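About Ponstead Wash House

We do laundry. Shirts, sheets, school sweaters, the duvet the dog got to, the tablecloth from your sister's wedding. If it's made of cloth and you'd like it clean, bring it in and we'll get to work!

Ponstead Wash House opened on 22nd June in what used to be a shoe repair shop on Rastell Street, with 2 washers, a secondhand ironing table and a kettle. We still have the kettle. The rest has grown a good deal: we took over the unit next door, then the yard behind it, and these days we look after the washing for 31 guest houses and small restaurants as well as everybody who walks in off the street with a bag over their shoulder.

What we love about this work

Sorting, for a start. People expect us to say the folding (and yes, a squared-off stack of warm towels is a lovely thing), but sorting is where a good wash gets made. Every bag is opened on the long table by the window and gone through by hand. Pockets get emptied, zippers get closed, cuffs get unrolled. We have a jar for the coins and a shelf for everything else, and you would be amazed how many single earrings have gone home again from that shelf.

Then there are stripes. A black-and-white top is one of our favorite things to wash well, and one of the easiest to wash badly. We turn them inside out, run them cool with a short spin, and keep them away from new denim. When the white comes out white and the black hasn't gone gray, somebody usually holds it up for the rest of us to see.

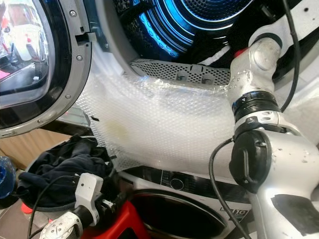 Drying gets the same care. We hang more than most laundries do, on rails in the back room with the windows open from May onward, and we only use the dryers for things that really like it: towels, cotton bedding, socks by the hundred. Wool goes flat on racks. Anything with a print on it is dried on low and taken out a bit early, so the last of the damp leaves on the hanger.

Our machines and how we treat them

We are fond of our machines and a little fussy about them. Doors are left open between loads so the drums can air. Seals are wiped down every evening, filters are cleared before the first load of the morning, and once a month each washer gets an empty hot run with nothing in it but soda crystals. A clean drum makes for clean clothes, and it smells better too.

For detergent we use Kun, the plain one with no perfume. If you'd like a scent, tell us at the counter and we'll put a note on your ticket. Babies' things and anything for sensitive skin are washed in their own load with an extra rinse, at no extra charge.

The Prostine room

Two years ago we added a small workroom for mending and stain work, and named it the Prostine room after the old dye works that once stood across the yard. It's the quietest corner of the building and probably the happiest. Buttons, hems, pulled threads, red wine, bike grease, grass (so much grass, every May). We can't rescue everything and we'll tell you before we try, but we do enjoy a challenge. The stain book we keep in there has 113 entries so far, each with what the mark was, what the cloth was, and what we did about it. Ask to see it if you're waiting. There's a whole page on beets.

Coming to see us

Drop-off is at the front counter, and the bell works if we're in the back. Most bags are ready the next afternoon. Duvets and curtains need a day more, and mending depends on what's already in the basket. Please take your own bag if you have one; we'll wash that as well and send it home with your clothes folded inside.

Parking is in the yard, through the green gate.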